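4.2 Banc de comparaison et jeu d'objets

Les essais de préhension ont tous été faits sur la même table blanche, bras fixé en bout, caméra fixe. Bras PIPER, deux jeux de doigts interchangeables (Skusto et Ulora, voir 4.3), deux contrôleurs. Le jeu d'objets n'a pas changé entre les deux campagnes, seules les positions sont retirées au sort en début de série.

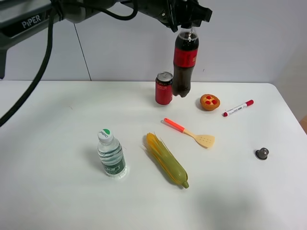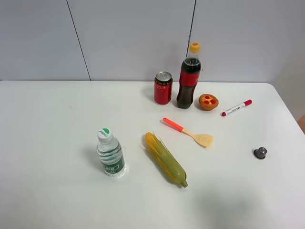
Figure 3. Plan de travail et jeu d'objets ; sur l'une des deux vues, la pince tient la bouteille de cola par le bouchon.
Crédit photo : Vasylyna Stelmakh, banc Nevevbridge.

Le choix des objets suit celui de la campagne préliminaire de mai, à deux substitutions près. On voulait des hauteurs très différentes (bouteille de cola, canette, marqueur couché) et au moins un objet dont la pose soit pénible à estimer de côté : la spatule, plate, tête perforée. L'épi de maïs a ses feuilles, qui accrochent. La tartelette est large pour sa hauteur et on a vu les deux jeux de doigts la pousser au lieu de la prendre. La bouteille d'eau transparente est là pour la perception surtout, reflets et réfraction sur les stries, le masque de segmentation se coupe souvent en deux au niveau de l'étiquette.

4.3 Doigts

Jeu Skusto : doigts rigides, patins courts, ouverture utile plus grande. Jeu Ulora : doigts à lame souple, contact plus long, mais la pointe est épaisse et passe mal sous un objet posé à plat. Montage et démontage par la même personne (D. Garg) pour toutes les séries. Recalibration de l'origine outil après chaque échange, sinon un décalage en z se retrouve dans toutes les prises basses. On l'a appris à nos dépens, une série complète a été jetée.

4.4 Contrôleurs

Le premier, noté P, est un asservissement en position classique avec seuil de courant sur la pince. Le second, noté A, est la version en admittance de la bibliothèque Pal, développée en interne par S. Chauhan. Gains identiques pour les deux jeux de doigts. C'est discutable : un réglage séparé aurait sans doute aidé Ulora, dont la raideur en bout de doigt est nettement plus basse. Nous avons préféré garder un seul réglage pour que l'effet du doigt reste lisible.

4.5 Protocole

Un essai = approche, fermeture, levée, maintien, dépose. Réussite si l'objet quitte la table et y revient sans chute. Pour les objets debout on exige en plus qu'ils soient encore debout après la dépose, critère ajouté en cours de route à la demande de G. Leclerc, les premiers essais ont été réannotés en conséquence. Prise par le haut pour tout le monde. Pour les bouteilles cela veut dire prise au bouchon, corps pendant sous la pince, donc un petit pendule ; la levée est volontairement lente.

L'annotation a été faite sur la vidéo par deux personnes, en aveugle quant au contrôleur mais pas quant aux doigts (ils se voient). Désaccords tranchés par M. Kerr. Au total 1 689 essais enregistrés, dont 1 644 exploitables ; le reste écarté pour perte d'images ou arrêt d'urgence.

4.6 Résultats

Toutes conditions confondues, 1 263 réussites. L'effet du contrôleur est plus faible que prévu sur les objets bas, et plus marqué sur les objets debout. Avec P, la bouteille de cola est levée correctement mais la dépose est brutale : le fond touche, le contrôleur continue sa descente, la bouteille bascule à l'ouverture. Avec A la descente s'arrête au contact. Même tendance pour la bouteille d'eau, moins nette.

Côté doigts, Skusto prend l'avantage sur le marqueur et la spatule. Prise franche sur le manche, peu de rotation résiduelle. Ulora glisse dessus quand le manche est en diagonale par rapport à l'axe de fermeture, l'estimation d'angle doit alors être bonne, et elle ne l'est pas toujours. En revanche Ulora fait mieux sur l'épi : les lames se déforment autour des feuilles et l'objet ne tourne pas. Pour la canette, aucune différence que nous oserions commenter.

La capsule reste le cas difficile. Petite, sombre, métallique, fond étroit vers le haut et collerette contre la table. Les deux jeux de doigts la ratent, pour des raisons différentes. Skusto ferme trop haut et elle s'échappe vers l'avant ; Ulora ferme au bon endroit mais vient en butée sur la table avant d'avoir serré. Une pointe affinée est en cours d'usinage, pas testée ici.

4.7 Sources d'erreur

Eclairage : ombres douces, larges dans le coin avant droit de la table, et quelques faux contours quand une cible tombe dedans. Pas corrigé. Le fond clair aide beaucoup, nos chiffres ne se transposent pas tels quels à une scène encombrée.

Câbles : le câble noir qui passe au-dessus du bras vers la pince tire un peu en bout de course. Environ 11 essais concernés, conservés dans l'analyse. Le refixer plus en arrière a suffit pour les séries suivantes.

Ordre des séries : Skusto toujours avant Ulora dans la première campagne, faute de temps. Inversé dans la seconde. Les deux campagnes donnent le même classement par objet sauf pour la tartelette, que nous laissons donc hors de la discussion en section 5.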